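Search projects
Avstead Student Engineering Reports
Tuesday, September 17, 2024 | By the Haverford gripper group
12 shares | 2 comments

Our project compared two controllers, Zotetti and Prunden, driving the same two-finger gripper in a simulated kitchen. Walls and floors got random textures so the wrist camera could not rely on color. 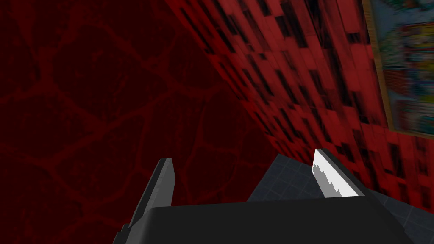

Vol. 51, p. 200

Each controller ran up to 2,000 steps per trial. The fingers started open in every trial. We scored how close the gripper came to its target pose and whether it touched a wall or cabinet.

Zotetti was smoother near corners but slow to turn the wrist.

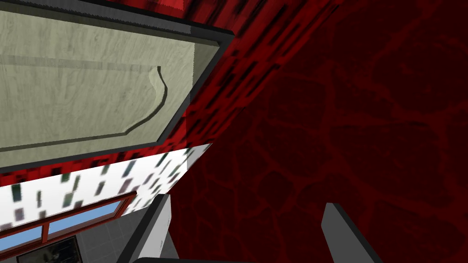 Prunden turned faster and overshot more often. Lowering its gain helped, and we plan to rerun both in December.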